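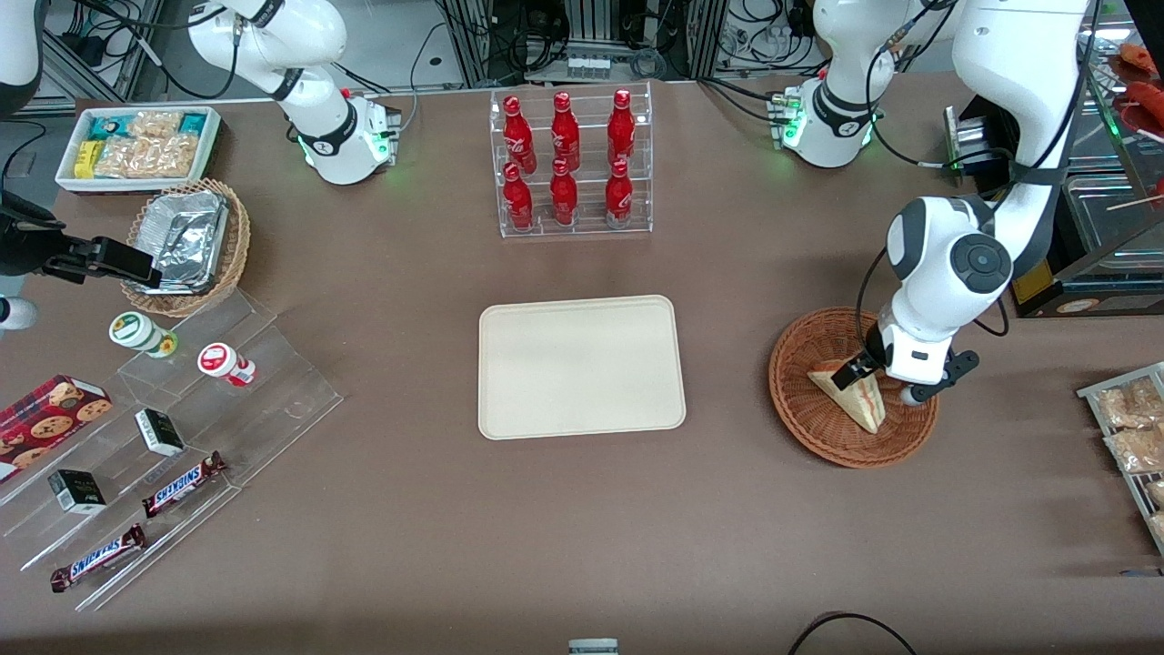 Where should the sandwiches go on a small shop counter? In a basket of their own, close to the serving tray and away from the crisps.

I hold this view against the usual practice, where everything packaged shares one flat tray. A wedge pack has one stable face and two that slide. On a flat surface it tips, the next one tips against it, and the filling ends up at the window end. A round woven basket holds the packs on edge, and a customer can pull one by the corner without disturbing its neighbour.

Crisps are the opposite case. The bags are light, they don't mind lying flat, and a shallow white tray shows the colours. Put them in a basket and the bottom layer gets crushed.

Bottles belong at the back on a tiered rack. Two tiers is enough. A third puts the top row above the eye line of anyone seated, and the rack gets tippy once the front row sells.

Zdislava Šimko, who ran the Pakzad kiosk until May, disagrees with me on the basket. She says wicker collects crumbs and is slow to clean, and she is right about that. I line mine with paper and change it at closing.

The serving tray should sit in the centre with nothing stored on it. At Uradeck it was used for napkins and a charity tin, so every order had to be assembled beside it, on 40 cm of bare counter. We moved the napkins to the shelf underneath.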